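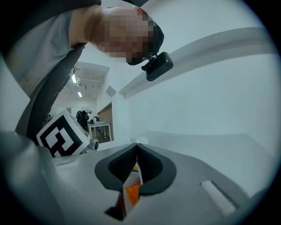
Häufige Fragen zur Ausleihe in der Werkzeug- und Gerätebibliothek Ovia

Stand: 21.08.2026

Wer kann Geräte ausleihen?
Ausleihberechtigt sind alle Personen ab 18 Jahren mit gültigem Bibliotheksausweis und Wohnsitz im Einzugsgebiet. Vereine und Schulen benennen eine verantwortliche Person, auf deren Namen der Ausweis ausgestellt wird. Für gewerbliche Zwecke ist die Ausleihe ausgeschlossen.

Was kostet der Ausweis?
Die Jahresgebühr beträgt 19 Euro. Inhaberinnen und Inhaber eines Sozialpasses sind von der Gebühr befreit. Der Nachweis ist bei der Anmeldung vorzulegen und jährlich zu erneuern.

Wie lange darf ich ein Gerät behalten?
Die Leihfrist beträgt zwei Wochen. Eine einmalige Verlängerung ist über das Benutzerkonto möglich, sofern keine Vormerkung vorliegt. Teppichreiniger, Häcksler und Fliesenschneider werden nur für drei Tage ausgegeben und können nicht verlängert werden.

Muss ich eine Kaution hinterlegen?
Für Geräte der Gruppe B wird eine Kaution von 200 Euro erhoben. Sie wird bei vollständiger Rückgabe in ordnungsgemäßem Zustand auf demselben Zahlungsweg erstattet. Barzahlung ist nicht möglich.

Ist eine Einweisung erforderlich?
Für Kettensägen, Oberfräsen und Tischkreissägen ist die Teilnahme an einer Einweisung verpflichtend. Zuständig ist Herr Ibsa Tufa. Die Einweisung wird im Benutzerkonto vermerkt und gilt für alle Geräte derselben Klasse.

Was geschieht bei einem Schaden?
Schäden sind spätestens bei der Rückgabe anzuzeigen. Bitte unternehmen Sie keine eigenen Reparaturversuche. Gewöhnlicher Verschleiß geht nicht zu Ihren Lasten. Bei grober Fahrlässigkeit oder Verlust wird der Zeitwert in Rechnung gestellt.

Sind Verbrauchsmaterialien enthalten?
Schleifpapier, Sägeblätter und Bohrer für Beton sind selbst zu beschaffen. Akkus und Ladegeräte gehören zum Leihumfang und müssen gemeinsam zurückgegeben werden.

Kann ich Geräte spenden?
Gut erhaltene Geräte mit Bedienungsanleitung nehmen wir nach Rücksprache mit Frau Lanying Jiang entgegen. Ein Anspruch auf Annahme besteht nicht. Im Dezember ist die Annahmestelle wegen der Inventur geschlossen; Rückgaben bleiben in dieser Zeit möglich.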